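Gamari 楼一层公共厨房与茶水间安全检查表（附检查人意见）

地点：Sadidau，Gamari 楼，一层
管理单位：Torka 住宿服务部
检查日期：2020年11月12日
下次检查：十二月

填表说明
每一项后面写“合格”“基本合格”“不合格”或者“未检查”。意见写在结果下面。中文不是我的母语，所以我尽量用短的句子。如果哪一句不清楚，请问我，请不要猜。尤其是关于煤气和电的部分，请按照原来的意思理解。
上一次检查表里有几个项目只写了“同上”，我看不出是同哪一项。这一次我每一项都分开写。

一、通道和出口

1.1 厨房门可以完全打开，不碰到别的东西
结果：合格
意见：门后的挂钩已经移走。以前有人在上面挂很厚的外衣，门只能开一半。

1.2 从厨房到楼梯的走廊没有堆放物品
结果：不合格
意见：走廊左边有两个纸箱和一辆儿童自行车。纸箱上写着11号房。我已经在门上贴了通知，请三天之内搬走。自行车没有名字，先不要移动，值班的同事会在楼里问一问。

1.3 出口指示灯亮
结果：合格
意见：灯亮，但是灯罩里面有灰。换灯管的时候请一起擦。

1.4 后门钥匙放在规定的位置
结果：基本合格
意见：钥匙在盒子里，但是盒子的小玻璃有裂缝。请换成透明塑料板。玻璃碎了会伤手，而用这个盒子的时候，人往往很着急。

二、煤气

2.1 煤气总阀容易看见，容易转动
结果：合格
意见：阀门旁边的说明牌是旧的，上面的电话已经不用了。新的说明牌在办公室的抽屉里，请今天就换上。

2.2 软管没有裂纹，没有变硬，没有超过使用期限
结果：不合格
意见：右边炉灶的软管靠近接头的地方变硬，用手弯的时候可以看到细的裂纹。这个炉灶现在停止使用，阀门已关，旋钮上挂了红牌。左边炉灶的软管是春天换的，没有问题。请联系 Ghumman 供应商，订同样长度的软管，不要订更长的。上次订得太长，软管在灶的后面弯成一个圈，离火很近。

2.3 用肥皂水检查接头，没有气泡
结果：合格（只有左边炉灶）
意见：右边炉灶等换了软管以后再检查，并且在这张表上补签。

2.4 煤气报警器工作正常
结果：合格
意见：按测试键，声音正常。有住户问，报警器为什么装在那么高的地方。这与我们用的气体种类有关，请不要自己把它移到下面。

2.5 炉灶旁边没有容易着火的东西
结果：不合格
意见：窗帘离左边炉灶不够远。规定写在墙上，应该有40厘米。我建议把布窗帘取下来，换成贴在玻璃上的膜。在换之前，请把窗帘绑在另外一边。窗户本身不要堵住，做饭的时候必须能打开。

三、用电

3.1 插座离水池有足够的距离，有防水盖
结果：基本合格
意见：距离够。水池左边的插座防水盖关不紧，弹簧松了。请换盖子，不需要换整个插座。

3.2 一个插座上没有同时使用几个大功率电器
结果：不合格
意见：电水壶的标牌上写着2,000瓦，它和烤面包机接在同一个插线板上。这两个都是发热的电器，不应该这样用。我把烤面包机移到另一面墙的插座。请大家不要移回来。如果觉得位置不方便，请写在意见本上，我们一起想别的办法。

3.3 电线没有破损，没有被柜子压住
结果：合格
意见：冰箱的电线以前压在冰箱脚下面，现在已经拉出来，从侧面走。

3.4 漏电保护开关测试
结果：合格
意见：按测试按钮以后马上断电。测试以前请先告诉茶水间里的人。这次我忘记提前说，有一位住户的电饭锅停了，我已经道歉。下次测试的时间应该提前一天贴在门上。

四、备餐台和碗碟存放

4.1 台面干净，没有开裂和翘起的边
结果：合格
意见：台面是浅色的，脏了容易看见，这一点很好。请继续用中性的清洁剂。不要用钢丝球，划痕里面会留下油。

4.2 碗碟架放稳，架子的边没有伸出台面
结果：合格
意见：用手轻轻推架子，不应该左右摇动。如果摇动，先检查脚有没有变形，不要在下面垫纸。纸湿了以后会变软，架子又会不稳，而且纸里面容易发霉。
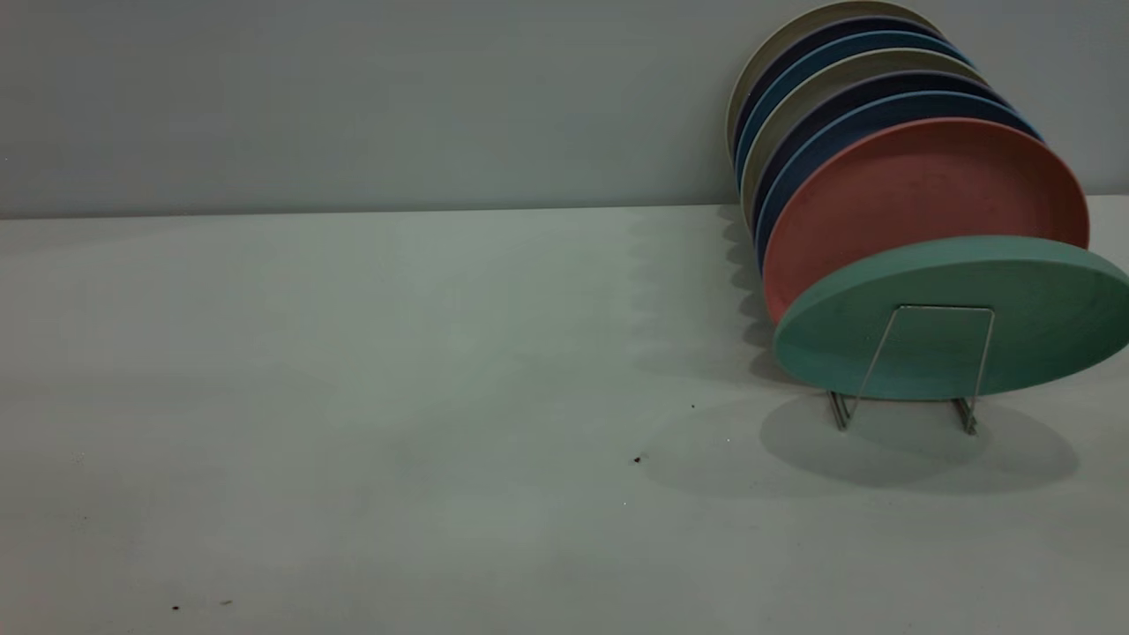 图一：备餐台右侧的细金属丝碗碟架。

4.3 架子的金属没有生锈，焊接的地方没有尖刺
结果：基本合格
意见：我戴薄手套把每一个架子摸了一遍。水池下面备用的那个架子，底部有一个焊点刮手套。请用细砂纸磨平，磨完以后洗干净再用。磨不平就不要再用。便宜的架子不值得修第二次。

4.4 重的碗和锅放在低的地方
结果：不合格
意见：上面的柜子里还有铁锅。个子不高的人拿的时候要举过头，很危险。铁锅应该放在下面的柜子，轻的塑料盒可以放在上面。我知道下面的柜子已经很满，里面有很多没有盖子的盒子和没有盒子的盖子。请在下次检查以前整理一次，配不上的就处理掉。

4.5 有缺口或者裂缝的餐具已经拿走
结果：基本合格
意见：找到一个有缺口的玻璃杯，已经用报纸包好，放进有“碎玻璃”标签的桶。检查餐具的时候请在窗户旁边看，晚上的灯光下小的裂缝不容易看见。碗的底部也要看，很多人只看上面的一圈。陶瓷的东西还可以用手指轻轻敲，有裂缝的时候声音是闷的。

4.6 碗碟晾干的时候互相不压，空气可以通过
结果：基本合格
意见：盘子应该竖着放，一个位置放一个。有人为了省地方，

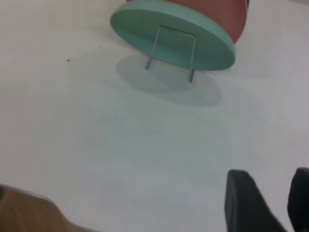 把两个盘子放在同一个位置，中间夹着水，第二天还没有干。这样做也容易使盘子的边碰坏。深的碗请口朝下斜着放，不要完全扣在平的台面上。刀和尖的筷子不要插在碗碟架里，请用有底的筷子筒，刀用墙上的刀座。

4.7 抹布分开使用
结果：不合格
意见：擦台面的抹布和擦地的抹布挂在同一个钩子上。我买了两种颜色的新抹布，蓝色擦台面，灰色擦地。颜色说明贴在水池上方。湿抹布每天晚上要拧干、展开、挂好，不要团在水池角上。

五、地面和水池

5.1 地面不滑
结果：基本合格
意见：水池前面的防滑垫有一个角翘起来，可能绊脚。先用双面胶固定，下个月换新的。地上有油的时候请不要只用水擦，越擦油的面积越大。先用纸吸油，再用清洁剂，最后用清水。

5.2 下水通畅，水管下面没有漏水
结果：合格
意见：我放了一盆水，然后看下面的接头，用干纸巾擦一圈，纸巾没有湿。

5.3 清洁剂与食品分开存放，瓶子上有标签
结果：不合格
意见：水池下面有一个饮料瓶，里面装着白色的液体，没有标签。我没有打开闻，也请大家不要打开闻。瓶子已经送到办公室。任何清洁剂都不能装在饮料瓶里，这一条没有例外。楼里住着小孩子。如果原来的瓶子坏了，请到办公室拿空的喷雾瓶和标签纸。

5.4 垃圾桶有盖，每天清空
结果：合格
意见：盖子的脚踏有一点紧，上一点油就可以。

六、消防用品

6.1 灭火器在规定的位置，压力指针在绿色区域
结果：合格
意见：从厨房门走到灭火器，按平面图是10米，路上没有障碍。灭火器后面的墙上请补一个标志，原来的标志在刷墙的时候被盖住了。

6.2 灭火毯容易拿到
结果：基本合格
意见：灭火毯在墙上，但是下面的两条带子被塞到袋子里面。带子必须露在外面，一拉就可以出来。我已经改正，请清洁的同事注意，擦墙以后不要把带子再塞回去。

6.3 墙上有油锅着火的处理说明
结果：合格
意见：说明有中文和英文。我建议加图，有几位住户两种文字都读得不太好。最重要的一句“不要用水”，字应该比别的更大。

6.4 急救箱的内容齐全，没有过期
结果：不合格
意见：烫伤用的敷料过期了，创可贴的盒子是空的。请尽快补充。用了最后一个的人，请在箱盖里面的纸上写一下，不需要写名字。

七、冰箱

7.1 温度合适
结果：合格
意见：冷藏室里温度计的读数是四度，已经写在冰箱门的记录纸上。

7.2 生肉在下面，熟食在上面
结果：基本合格
意见：下层有生鸡肉，包装好，没有漏。中层有一袋鱼放在米饭旁边，请鱼的主人移到下层。

7.3 食物有房号和日期
结果：不合格
意见：很多盒子只有房号，没有日期。没有日期的食物，我这次没有扔掉，只贴了黄色的纸。下次检查的时候如果黄纸还在，就会处理。对做饭的人来说扔食物不舒服，我明白，所以请自己先看一看。

八、未检查的项目

8.1 排风管道内部
结果：未检查
意见：需要打开天花板的检修口，我没有合适的梯子。滤网已经拆下来看过，油很多，请泡热水洗。管道内部要请专门的公司来做，Torka 那边要先批准费用。

8.2 热水器的安全阀
结果：未检查
意见：热水器在锁着的小间里，今天没有拿到钥匙。

需要马上处理的事情
右边炉灶的软管（2.2）。换好以前不准使用。
走廊里的纸箱（1.2）。
左边炉灶旁边的窗帘（2.5）。
没有标签的清洁剂（5.3），来源还没有问清楚。知道的人请告诉办公室，不会有处罚。
急救箱的烫伤敷料（6.4）。

可以等到十二月的事情
防水盖、钥匙盒的塑料板、防滑垫、墙上的图。备用碗碟架如果已经磨好，请放在办公室门口，我来的时候再摸一遍。

补签栏
2.2 软管更换：＿＿＿＿
2.3 右边炉灶接头：＿＿＿＿
8.1 排风管道：＿＿＿＿
8.2 热水器安全阀：＿＿＿＿

这张表一份贴在茶水间的门里面，一份留在办公室。请不要在贴出来的那一份上修改结果，意见可以写在旁边的空白处，用黑色或者蓝色的笔。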